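About Gredenico

Most furniture sellers will tell you a table is "crafted for life". We don't know what that means, and we've read a lot of brochures. Gredenico supplies plain work tables to schools, offices and libraries out of a shed in Nalgate. We've been at it for 17 years and still get asked where our mission statement is. We haven't got one.

What we look at first is the top. It's where people put their elbows, and it's where suppliers cut corners. 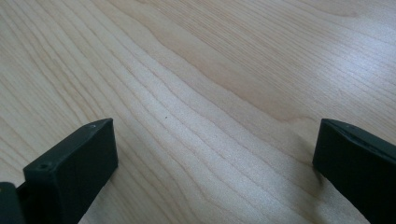
A pale top is a fussy thing to buy. Colour shifts between batches, whatever the sample card promises, and a grain that looks calm in a catalogue can be quite busy at home. We ask customers to see one in their own light before they order. Some find this annoying. A few have gone elsewhere - fair enough.

We're also wary of the word "scratchproof". Every maker who has used it on us has been asked to put it in writing, and so far none has.

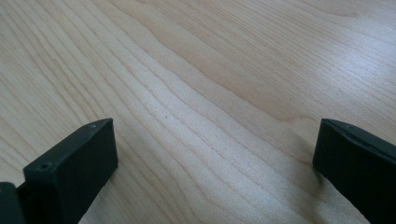
What we sell

The Kozan is a light-coloured table for shared rooms. The Olska is the smaller one, and we think it's a bit dear for what it is. Last July we put the Kozan up to 600 dollars, the first rise in years, and we weren't thrilled about it either. To date 2,039 tables have gone out the door, and we'll take back any that wobble.

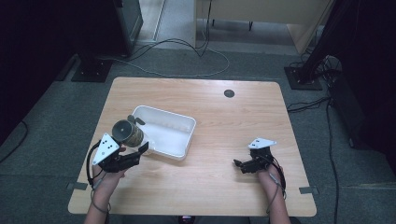 Light table with rounded corners and a cable hole, tray on top.

Page last checked 2018-12-04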